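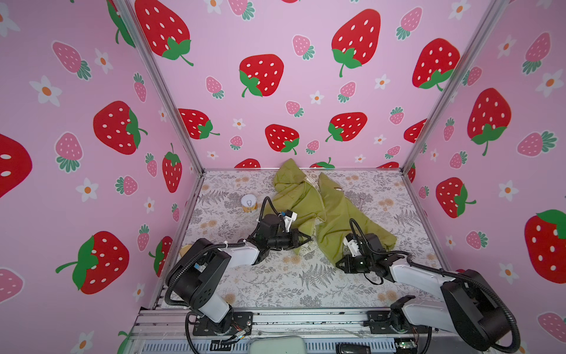

Town Hall Polling Room, Walk-Through Checklist With Comments
Ternitz Township, February
Filled in by Tamer Jaber, township resident, with permission from the clerk

1. Main entrance, ramp
Result: NOT OK
Comment: The handrail on the left side moves when you put weight on it. This was written also in the last report and the board answered "noted." I ask that the answer this time is a date.

2. Main entrance, door
Result: OK
Comment: Opens easily with one hand. The clear width is good for a wheelchair.

3. Emergency exits
Result: NOT OK
Comment: The room has 2 exits. The one behind the supervisor's desk was blocked with boxes of old meeting packets. The clerk moved them while I was there, and I thank her, but they should have another place to live.

4. Fire extinguishers
Result: OK
Comment: All 3 have a current tag.

5. Seating for the public
Result: PARTLY
Comment: 28 chairs. On the budget night people were standing in the aisle up to the door. Please put the maximum occupancy sign back on the wall, the screws are still there.

6. Voting booths
Result: OK
Comment: We have 8, all stable. One Pruso booth has a weak light. It can be used, but please give it a new lamp before the primary.

7. Ballot storage room, lock
Result: NOT OK
Comment: I asked who has a key and got different answers from the supervisor and from the clerk. There is no sign-out sheet. For me this is the most serious point on the list. I do not say that somebody did something wrong. I say that we can not show that they did not.

8. Sound system
Result: PARTLY
Comment: The Plilteck microphone at the public table is very quiet, and the board's microphones are loud. Residents have complained of this for a long time.

9. Meeting notice board, outside
Result: NOT OK
Comment: The agenda behind the glass was from the previous meeting.

Still open: 1, 3, 5, 7, 8, 9. Copy given to the clerk, and one copy to each board member. I will ask for the answers in public comment.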